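4. Recording your first set of demonstrations

I'm assuming you've got through section 3 and both grippers show up in Tinier with a steady green dot. If one keeps dropping out, go back and swap its cable before you do anything else. I lost a whole afternoon in October to a dodgy one!

1. Pick your task and write it down in one plain sentence. Ours was "move the fruit between the table and the bowl". The sentence gets saved with every recording, so spell it the same way each time.

2. Open and close each gripper fully, twice. Tinier uses this to work out the finger width.

3. Press Start, wait for the beep, then hold still for 2 seconds.

4. Do the task at the speed you'd pass somebody a cup of tea. Divya Thevar (who wrote the filter) found that our quick runs were the ones it threw out most, and mine were the worst of the lot.

5. Press Stop with the fingers open.

Note: I used to use a plain white tabletop and tracking wandered all over the place. A busy patterned cloth gives the cameras plenty to hold on to, and with one down we kept 1044 recordings from the Eltside round and binned only 19. I haven't tried it on glass, so if you do, please write and tell me.

Caution: keep your free fingers away from the hinges. They do nip.

6. Move things about between recordings. Swap which fruit is in the bowl, turn the bowl a bit, stand somewhere else. We trained the Joseph policy once on a very tidy set and it was hopeless the moment a bowl shifted.
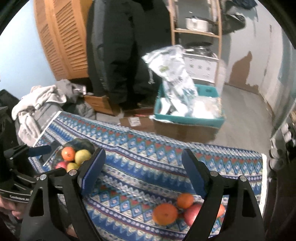
Fig. 4: Both grippers at the table, the nearer one's fingers open, with fruit in the bowl and on the cloth.

7. After every 14 recordings, play one back and check the fingers stay in view the whole way through. If they don't, redo the camera angle (section 2) and start that batch again.

8. Click Send to Uvovard and leave the laptop lid open until the upload bar has gone. Training settings are in section 5.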